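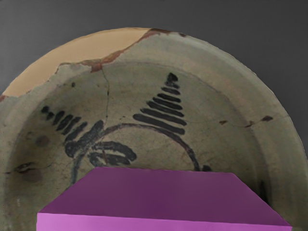
4.2 Where the Dridineck claims came from

Most false claims about the Dridineck recount did not start on the big platforms. They started on Flisider, or on pages copying Flisider, and moved out from there. We pulled 3,000 posts mentioning the recount from the Besson archive, all from February, and traced each one back as far as the links would let us. Long chains are rare. Short ones, lots of them, crossing each other. Drawn out on paper the result is close to the crazing on the glaze of the dish, fine lines everywhere and no obvious centre, and it was only after we merged the reposts that the few heavy sources showed up. 1,569 of the posts linked to Flisider directly or to a page carrying its text word for word. The rest were a mix: screenshots, quotes with no source, replies arguing with a claim and so passing it on anyway.

Merging was done in Batel, default settings, then checked by hand. Rey and Harju each went through the full set separately. Disagreements mostly about sarcasm. A post saying "sure, the ballots just walked off" can be read either way, and we left these out of the spread counts but kept them in the totals. See the note under the table in the appendix.

4.3 Original claims and copies

Once copies were folded together there were 49 separate claims. Fewer than we expected. They fall into 3 types: claims about missing ballot boxes, claims about who was let into the counting hall, and claims about the counting software. The box claims came first and were the easiest to check, as the council had put its delivery log online before the recount began. They were also the ones that lasted. Corrections were published early, and the same wording kept coming back under new headlines, often with the date taken off.

The hall claims were harder. Several had something true in them -- an observer really was asked to leave and come back with a badge -- and the false part was added later, usually in the headline and not in the text. Our coding sheet had no good box for this. We ended up using "true event, false meaning", which both coders found awkward but could apply. Agreement was lower here than for the other two types and readers should treat the hall results with some care.

Software claims: small group, heavy sharing at first, then nearly nothing. We have no firm account of why. One guess is that they were too technical to retell in a line. Another is that Flisider simply dropped them, and without its front page they had nowhere to go. The archive does not keep front pages, so we cant test the second one.

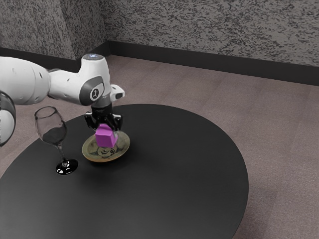 Figure 1. Robot arm holding a small magenta cube above a round plate. Computer render.

4.4 Timing

Posts linking to Flisider peak in the early morning, before the local news sites update. This matters for corrections. A check published at midday is answering something most sharers saw at breakfast, and in our set very few accounts that shared a claim later shared the check of it. We looked for deletions too, but the archive saves a post once and does not go back, so a deleted post looks the same as a live one to us. Counts in this section are therefore counts of posts made, not posts still standing.

One further point on reposts. Raphaël Rey suggested weighting them by follower numbers. We tried it and the order of the top sources did not change, so the plain counts are reported throughtout. Nelli Harju's breakdown by hour is in the appendix. Accounts run by candidates were left out at every stage; they are dealt with in section 5.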